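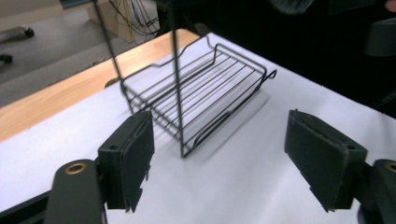

Brodby Hanging Wire Basket, black: review

Reviewed by Santosh Joshi
Published 25/09/2025
Category: Storage, bath and kitchen

Summary

The Brodby is a shallow wire basket carried on a tall wire hanger. It is sold for showers, but I have used it mainly in a kitchen. It holds bottles and jars without trouble, drains well and takes up little wall space. It is weaker with small items, and it swings if it is loaded unevenly. Rating: 8 out of 10 for bottles, lower for anything narrower than the gap between the floor wires.

What is supplied

One basket with its hanger, one folded instruction sheet, and two clear adhesive bumpers for the back. No wall hardware is included. The retailer, Carside, shipped it flat in a plain carton with a paper sleeve around the hanger. There was one rub mark in the coating on the underside, not through to the metal.

Construction

The whole thing is thin black metal rod. The floor is a set of wires running the long way, and the sides are curved rails that rise a little toward the ends, so the shape is closer to a tray than to a bin. The two long rods of the hanger are straight and come together toward the top. A small curled hook turns outward from the top rail at one end.

Joints are spot welded. I checked each one with a fingernail and a cotton cloth. Two had a slight burr under the coating. Neither caught the cloth after a few passes with fine abrasive paper, though this does remove some of the finish and I touched up both places with black enamel.

The coating is even on the rails and thinner where wires cross. On the Zorby basket that this one replaced, the crossings were where rust began, so I have kept an eye on them. No rust at the time of writing.

Dimensions and weight

Length of the basket, measured outside the rails: 35 cm. Height from the floor wires to the top of the hanger: 56 cm. The instruction sheet gives a load limit of 3 kg. These are my own measurements with a steel tape, apart from the limit. The product page gives a slightly shorter length, which seems to be the inside dimension.

The height matters more than buyers may expect. The basket needs a clear drop below its hanging point, and in a shower with a low fixed arm it will sit close to the valve. Measure down from the intended hook before ordering.

Installation

Hang it from a fixed hook or a rail. An adhesive hook is a poor choice here. The load sits forward of the wall, which pulls the top of the adhesive away from the surface as well as down. I used a screw-in steel hook in a wall stud, and later a round rail under a shelf.

The bumpers go on the rear rail. Clean the rail with alcohol first and leave them overnight before hanging. One of mine slid down after I skipped this step, and it held once I had done it again properly.

Load behavior

I loaded the basket with full bottles up to the stated limit and left it for a week. The floor wires showed a small bow in the middle under load and came back straight when emptied. The hanger showed no measurable change in height.

Balance is the main issue. With all of the weight at one end, the basket tips toward that end and rests at an angle until something is moved. Put the heaviest bottle in the middle and work outward. With three similar bottles spaced along the floor it hangs level and stays there when one is lifted out.

The rails are low. Tall, narrow bottles will lean if bumped. Squat jars, soap bars in a dish, sponges and folded cloths are all stable.

Drainage and cleaning

Drainage is very good, as one would expect from an open floor. Water collects only at the wire crossings, in small drops that can be shaken off. Soap residue builds up on the underside first. A bottle brush and dish soap remove it in a couple of minutes. Do not use a scouring pad, which dulls the finish.

The maker does not say whether the coating is dishwasher safe. I did not test it.

Small items

Razors, hair ties, tea bags and similar objects either fall through or sit at an angle between the wires. A cut piece of plastic shelf liner solves the problem but slows the drainage. The curled end hook is useful for a washcloth or a small brush on a cord. I would not hang anything heavy from it, as it adds to the tipping described above.

Comparison

The Zorby is deeper and has a closed front, so tall bottles are safer in it. It is also heavier and much harder to clean in the corners. The Shukla two-shelf model holds more and costs more, and its lower shelf was too close to the upper one for a standard shampoo bottle. Of the three, the Brodby is the one I would buy again for a kitchen rail. For a family shower I would take the Zorby.

Changes I would like

Higher side rails.
One cross wire halfway along the floor, to limit the bow.
A printed drop height on the box.

Reader comment

Roald Løken: I have had mine up since April in a shower with hard water. Coating is fine, but the bumpers turned yellow. Do you know if Carside sells spares?

Reply from the reviewer: Not that I could find. Any clear cabinet door bumper of similar thickness will work.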